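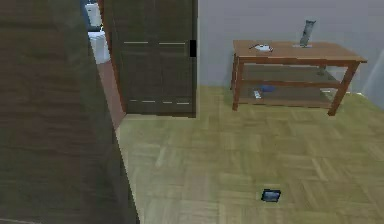 One reader of the Skatesgate newsletter wrote in to ask why the rents at Stamum Court had gone up again when the lift had been out since October, and whether anyone had put the question to the landlord.

We put it. The managing agent at Clodov, who would speak only if left unnamed, called the rise "modest and fair". It comes to 23 pounds a month. Pressed on what tenants were getting for it, the agent spoke of "ongoing investment in the building" and could not say how much had been spent, or on what.

The lift, we were told, is waiting for a part. It was waiting for a part in the spring as well. "These things take time," the agent said. "We're as frustrated as the residents are." The agent does not live on the fifth floor.

What about the service charge, now 2,258 pounds a year? "That covers cleaning, insurance and general upkeep." Could we see the accounts? "They're available on request." Tenants say they have requested them twice. The agent had no record of either letter, but promised a reply within 20 days of a third.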